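Promimer teleop demos: progress report no. 5
9 May 2019
From: Perihan Ekinci
To: the Sarıgül small grants office
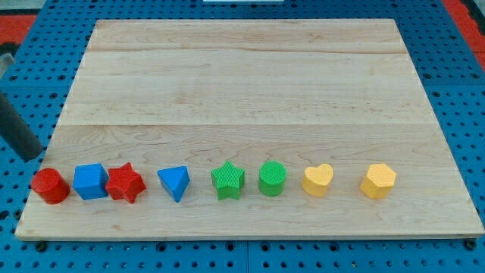 The shape blocks lined up on the maple board at our Plokville bench.

Hi everyone! I promised you something longer than the March email, so get a coffee. Short version: we're collecting demonstrations at a decent pace, the money is mostly where I said it would be, and I have one request at the end.

The task we've been teaching is still block sorting. One of us drives the arm by remote control, picks up a block, and puts it wherever the task card says. "Put the green star at the back of the board" is a typical card. "Swap the heart and the hexagon" is a mean one, because you need a parking spot for one of them halfway through, and new drivers tend to forget that until they're holding a heart in midair with nowhere to go.

We had planned 100 good demonstrations by now and we have them, plus another 40 that I'm keeping in a separate folder. Those have a drop or a long pause in the middle. I was going to throw them out, but Cuseo (the lab that will train on our recordings) asked for them, so they're going along with the rest.

Cylinders and the cube are easy. You come straight down, close, lift. The stars are another story! If the fingers land on two points the block twists as you squeeze, and then you've nudged whatever was next to it. When blocks start out bunched together, like the cylinder, cube and red star on the left in the photo, we now have drivers pull one clear before they try to lift it. It adds a few seconds per demo and the recordings look a lot calmer.

I also tried moving the arm by hand for a while, just grabbing it and guiding it through the motion. It's lovely for beginners and you get a smooth path on the first go. The trouble is that your own arm ends up in the camera view, and Cuseo doesn't want that. So hand guiding is now only for training new drivers - I let them push the arm around for a morning, then give them the controller. They pick it up much faster that way than they did in the winter.

We have 11 people signed off to drive. A few of them are quicker than me, which I'm fine with (mostly). Everyone does things slightly differently, and I've stopped trying to fix that beyond the basics: start from the home position, don't drag blocks across the wood, and end with the gripper open.

On spending, the controller repair came in under the quote and I moved what was left into driver hours. Nothing else has changed from the budget you approved.

Next up is a set of two-step cards, then mixed starting layouts so the row isn't always a row. Here's my request: could we push the final delivery back by two weeks? The files need renaming before Cuseo can load them, and I'd like to do that properly. If that's a problem on your side, let me know and I'll send them in two batches.

Thanks as always,
Perihan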